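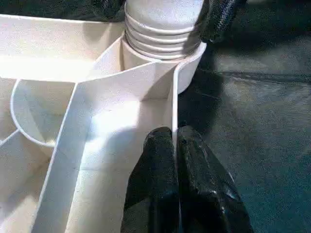

When a grip "succeeds" and the part still ends up on the floor

Filed under: Fault Finding > Two-Arm Handling > Thin-Walled Parts

Most write-ups of dropped parts blame the grip force, and most of the fixes I see posted are somebody turning the grip force up. I don't believe the first and I would not do the second until you have worked through what follows. It takes an afternoon. You need a marker pen, a torch, a stopwatch and a part you don't mind ruining.

The fault I had in July went like this. Two arms, one white moulded base with ribs and open pockets. Both grippers closed, both reported a good hold, the lift began, and the base swung round one arm and went off the edge of the table. The log said the grip was held throughout. The log said so for a full second after the base had hit the tiles.

Before you touch anything

Stop both arms with the hardware stop. Pausing the program is no good for this, whatever the screen says about it being safe to approach. On the Zaki controller a paused arm will still answer a gripper command, and with two arms on one part, opening one gripper puts the whole load on the other. Get the part supported by hand or on a block first, then release one side, then the other. Keep fingers out of the pockets. A rib doesn't look like much but it will trap you against a gripper tip perfectly well.

Save the log now. Ours overwrites after 300 entries, and the jog moves you make while clearing up count as entries. I lost the first one that way.

Step 1. Find out what "held" means

Look up what your gripper is really reporting. Ours sets the held flag if the fingers stop before they reach the fully closed position and the motor current goes above a threshold. That is all. It has no idea what stopped them. A rib, the edge of a collar, a fold of the table cloth, grit in the slide: all of these are a "held part" as far as the flag is concerned.

Try it yourself. Put a folded bit of card between the fingers and close. If you get a good hold reported, the flag isn't telling you what you thought it was.

Step 2. Check where the fingers land

Run the approach at the slowest speed you have and stop just before closing. Use the torch, and get your eye in line with the wall you mean to grip. With a thin wall you want it in the gap between the fingers with clearance on each side. If one tip is resting on the top edge, the fingers will close, slide off and flick the part sideways, and that sideways movement is what the other arm then has to cope with.

Do this for both arms. In my case the right was fine and the left came down on a slightly different spot each time.

Don't rely on the camera for this step. White plastic under a strong lamp goes to a blank bright patch, and the edge the software picks out may be the edge of the glare. Turn the lamp down and see whether the reported edge moves. Mine did, towards the lamp, and by more than the clearance I had.
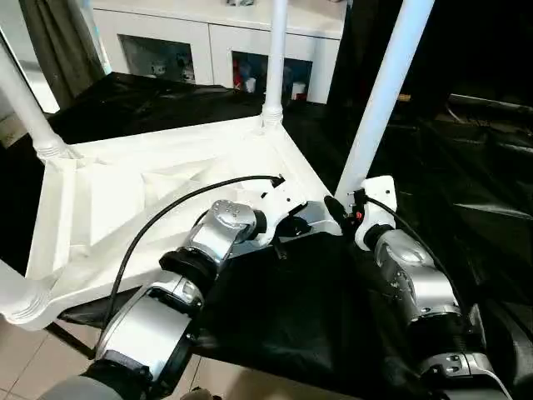
Step 3. Mark the part and do a short lift

Draw a line on the wall right beside each fingertip. Lift by the smallest amount that gets the part clear of the table, wait, and lower again. Then look at the marks. If the wall has crept against the tips, you have slip. If the marks line up but the part has tilted, one arm is lifting before the other, and no amount of grip force will cure that.

Repeat it. I did 64 short lifts, and 11 of them showed the tilt. Had I stopped at the first three I would have called it fixed.

Step 4. Compare the two arms' start times

The program issues both lift commands on the same line. I had taken that to mean both arms set off together. They don't. The second command waits for an answer from the first arm, and if that arm is slow to answer, the other one is already moving. Look in the log for code 1758, which the manual describes as "delayed acknowledge, no action required". I would ignore the second half of that.

Putting in a wait so that both arms confirm they are ready, and only then move, got rid of most of the tilting.

Step 5. Check the cables

With the arms stopped, follow each cable from the plug at the wrist back to the arm. A loop that hangs over the part can catch on a post or a collar during the lift, and a tug on the wrist plug can cut off the feedback for a moment. Our gripper carries on showing the last good value when that happens, so the flag stays on. That would explain the log swearing the part was held while it lay on the floor, though I haven't been able to make it happen on demand and I'm not claiming it as proved.

Shorten the loop and clip it, then move each joint through its full travel by hand jog to make sure you haven't gone too tight.

About force

If you have done all that and the marks still show slip, raise the force one step and check the wall for whitening afterwards. Whitening means you are bending it past what it likes. Soft pads are the better answer. The Fostent ones came loose after a week here, so check the glue before each session if you fit them.

What I still don't trust

The held flag, mainly. I now have the program compare finger opening before and after the short lift and stop if the two differ. Juvard sell an add-on that promises "guaranteed grip detection", and as far as I can find out it reads the same motor current I was already reading. If anyone has tested it with the plug pulled out halfway through a lift, I'd like to see the log.

Mosville Workshop Notes | Contact | Copyright Mosville | Back to top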